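Clomcombe Residents' Hall — Frequently Asked Questions
Updated August 2019

Who may reserve the hall?
Any household or registered club in Clomcombe may apply. Applicants must be at least 20 years of age.

How far ahead should a request be made?
Requests are accepted up to 6 months before the date of use. Dates in May fill early, and early application is advised.

Is a deposit required?
Yes. The deposit is returned within 9 working days, provided the hall is left clean and all keys are handed in.
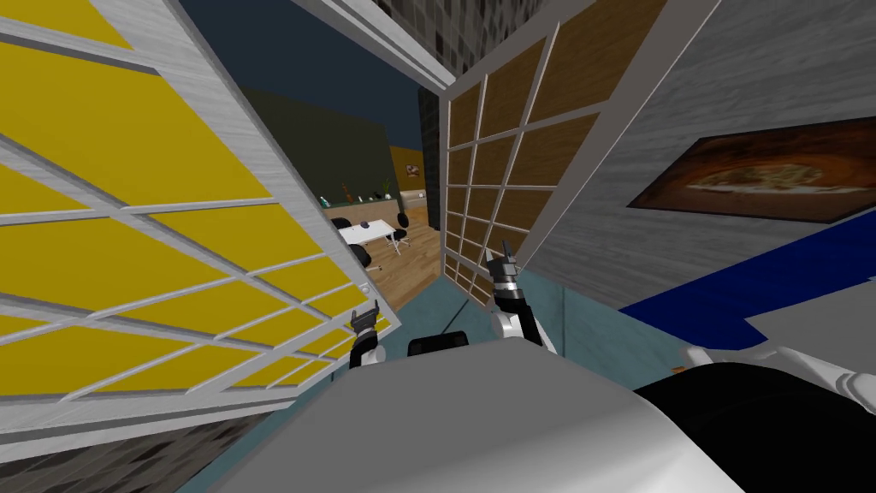

May food be served in the hall?
Cold food and drinks may be served in the main room. Cooking is limited to the kitchen, which must be reserved separately — please mark this on the form.

Where should forms be sent?
Forms may be left at the Orkenis Street office.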